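Flevidberg Home Help > Laundry & Linen > Folding

Napkins never come out square, what am I doing wrong?

Posted by sosen_linens, Apr 2, 2025

Hiya. Quick one hopefully. We do a lunch club at Lolora hall and I've ended up in charge of the table linen, which means I wash it, dry it, fold it and get told off when it looks scruffy. Cloth napkins and some bigger cloths for the side tables. Mostly greens and blues, some with a thin stripe or rib in the weave, bit thin, bit slippery.

Problem. Whatever I do the corners don't meet. I fold in half, looks fine, fold again and there's a lip sticking out on one side. Fold into thirds and it's worse. By the time I've got a stack of 100 it leans over like a drunk. I've tried ironing first, ironing after, not ironing. I've tried doing it on the bed (bad) and on the ironing board (worse, too narrow).

Is it me or is it the cloths? Some of the hems look wavy even when they're lying flat, and I can't tell if that's how they were sewn or if I've stretched them. They get a 40 wash and then the tumble drier on normal, because I've got no line at the hall.

Also is there a quick way, I've not got all afternoon. Doing 200 before the October do and I'd like to not cry. Last time I was still at it when people were coming in with their coats.

Any help at all, ta.

3 replies

ironing_board_blues

Its the cloths. Cheap ones aren't cut square. Buy better ones.

Or roll them and put a ribbon round, no corners to worry about. Done.

kettle_and_pegs

Bit of both I'd say. I did hotel linen for years, so here's how I'd go at it. Sorry its long, typing this on my break.

Check the cloth first

Take one napkin, fold it corner to corner into a triangle. If the edges line up all the way along, the cloth is square and it's your folding. If one side pokes out past the other, turn it and try the other two corners. Still out? Cloth's not square. Either it was cut off the grain or it's been pulled out of shape in the wash.

With the ribbed or fine striped ones you've got a big help built in. The lines in the weave should run level with the hem. If the lines drift off towards the hem at one end, it was cut wrong and no amount of pressing will sort it for good. Put those in a separate pile and use them under the bread or for mopping up.

If the lines are fine but the hem is wavy, that's usualy stretch or shrink. Sewing thread and cloth don't always shrink the same. Damp it, pull it gently corner to corner on the short diagonal, press it flat. Comes back most times. Not every time.

Drying

Tumble drier on normal is half your trouble. Too hot and too long. Take them out while they're a bit damp still, give each one a snap by two corners, lay them in a flat pile. Don't leave them sat in the drum in a heap, you'll be ironing creases out till midnight. If you really can't stop and get them out, do smaller loads. Smaller loads anyway tbf, they tangle less.

Where you fold

Table. Always a table. A bed gives under your hands and everything shifts. Bare wood is good, you want the cloth to move a bit when you smooth it but not slide off. If it's a very slippery cloth put a tea towel or an old sheet underneath for grip. Wipe the table first!! Had a whole batch with jam on once.

Get the height right too. Kitchen table is a bit low for me over a long stint, I do mine on the worktop if there's room.

Folding

1. Lay it flat, wrong side up if there is one. Hem nearest you straight along the table edge. That's your ruler, use it. If the hem's lying at a slant across the table you're guessing at every fold after.

2. Smooth from the middle out with flat hands. Middle out, not side to side. Side to side drags it and that's where the soft bunchy bits along one edge come from.

3. Sort the far corners before you touch anything else. Tug each one out gently till the hem between them is as straight as its going to get. A slightly wobbly hem is fine, a slanted one isn't.

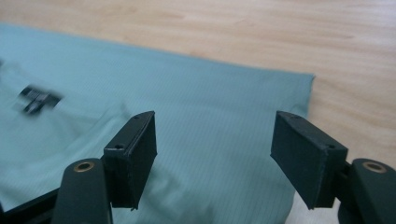 4. Pick up the two far corners, one in each hand, bring them down to the near ones. Match the corners FIRST, then let the middle settle. Most people match the middle and hope.

5. Don't press the fold yet. Check the sides. If there's a lip, lift the top layer and nudge it over. Then press with the side of your hand.

6. Turn it a quarter turn and do the same again. Folded edge to the left, open edges right, every single one the same way round. That's what stops the stack leaning.

7. Stack in tens, flip every other ten round so the fat folded side isn't always at the same end. Something heavy on top overnight. I use a chopping board and a couple of tins.

On the lip thing: on your second fold the layer on the outside has further to travel than the one inside, so even a perfect cloth will look a tiny bit short. Put the lip on the inside and only the good side shows. We did this on everything and no guest ever said a word.

Thirds: don't bother with thirds unless the cloth is oblong. If you must, cut a strip of card the width you want, lay it on, fold round it, slide it out.

Bigger cloths for the side tables, get someone on the other end. Two people, four corners, walk together. On your own, do it on the table in halves and let the rest hang off the far side, but fold that bit up the minute you can or the weight pulls the lot off.

Speed. Once you've got the hang its seconds each. Don't iron every one flat then fold, fold them slightly damp and press the finished square on both sides. Let them air properly before they go in the cupboard though or they'll smell.

Hope that's some use, got to go.

teatowel_mountain

Agree with most of the above, esp the table. Only thing I'd add, wash the new ones before you fold against old ones. New cloths haven't shrunk yet so they'll be bigger and your stack will never match. We got a mixed lot from the Iyengar market and it drove me up the wall till I worked that out. Two sizes of napkin, basicaly, in one pile, and I'd been blaming my folding.

Also pile by colour before you start. Sounds daft but you pick up speed when they all feel the same in your hand.

Not sure about damp folding. Mine went musty when I did it. Might be my cupboard, its on an outside wall.

I don't use starch but some do. A light spray on the thin slippery ones makes them behave. Washes out after. Don't go mad or they won't soak anything up and people notice when the gravy just runs off.

Comments on this reply

sosen_linens
Thanks all! Did the triangle test on a handful, most are fine so it IS me, bit embarassing. A few of the striped ones are well off, the lines go right up into the hem at one end. Out they go. Going to try the quarter turn thing tonight.

kettle_and_pegs
Don't bin them, hem them again as dusters. And leave the drier till last, do the folding bit first and see how much better it gets.

ironing_board_blues
Still say ribbon.

sosen_linens
Where am I getting 200 ribbons from

teatowel_mountain
Reel from the market and a pair of scissors. But then you've got to iron the ribbon.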